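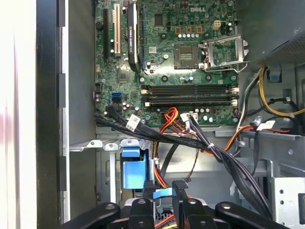

Second life for the office tower

When a firm clears out its old desktops, the machines tend to go in one of two directions. Some are wiped, cleaned and sold on. The rest end up in a cage with the printers and the kettles. Jagadeesh Mudaliar has spent most of his working life trying to move computers from the second pile to the first, and he does it from a unit behind the tyre place on Mata Road, with a workbench down each side and shelving to the ceiling.

His business, Demik, takes in retired office machines from schools, solicitors and small councils. A good month brings in 100 towers. Of those, 60 will usually go back out whole. The others are taken apart for what they can give.

"People think the computer is old, so everything in it is old," he says. "But a power supply that has run a spreadsheet all day has had an easy life. So has the memory."

Dell towers make up most of the stock, and he likes them. The covers come off without a fight and the boards are laid out in much the same way from one model to the next, so a new starter can learn the layout in a morning. Some were bought as workstations and still have an Nvidia Quadro card standing in its slot, the sort of card that went into drawing offices. Those are tested first. A Quadro that works can be worth more to a student on a design course than the rest of the machine put together.

The processor comes out early. The lever is released, the metal bracket folds back and the chip lifts straight up, leaving the gold contacts in the socket bare. This is the part of the job where Mudaliar wants everyone to slow down. The contacts are fine enough that a dropped screw or a sleeve will bend them, and a bent one can mean a dead board. Each empty socket gets a plastic cover before the board is moved anywhere. He keeps a biscuit tin of them by the door.

Memory is simpler. The white latches at the ends of the slots are pushed outwards and the sticks rise up. They are sorted by size and speed into trays, then tested overnight on a rig that Baoshan Cui built out of three scrapped cases.

Cui joined five years ago after a spell repairing tills. He is the one who cares about cables. On a new machine the SATA leads are tied and labelled, and he insists they leave Demik the same way. If a tie has to be cut to get a drive out, a fresh one goes on. The label stays with the bundle. He has a low opinion of repairers who push everything into the bottom of the case and shut the lid.

"The air has to go somewhere," he says. "Also I might be the next person to open it."

Dust is the other daily chore. Towers that have stood on carpet are the worst, and the vents on the power supply are where it settles. Each case is taken to the back door and blown out before it is allowed near a bench. Nobody at Demik opens the power supply itself. A noisy one is swapped for another off the shelf.

A basic rebuilt tower sells for £50, with a keyboard if there is one to spare. Buyers are mostly families and a few clubs. In April the firm will send 13 machines to Luo, a homework centre across town that has been getting by with four.

There are limits. The older expansion slots are little use to anyone now, although Mudaliar does get calls from people running a lathe or a sign cutter off a PCI card that can't be replaced. He keeps a shelf of boards for them and doesn't charge much. Batteries are a nuisance, and so are missing drive screws.

Whatever can't be used goes to a recycler with the boards stacked flat – cables in one sack, steel in another. The van comes every fortnight and it's rarely full.

Demik takes donated desktops by appointment at the Grikeo Yard entrance. Drives are wiped on site and owners can wait while it is done.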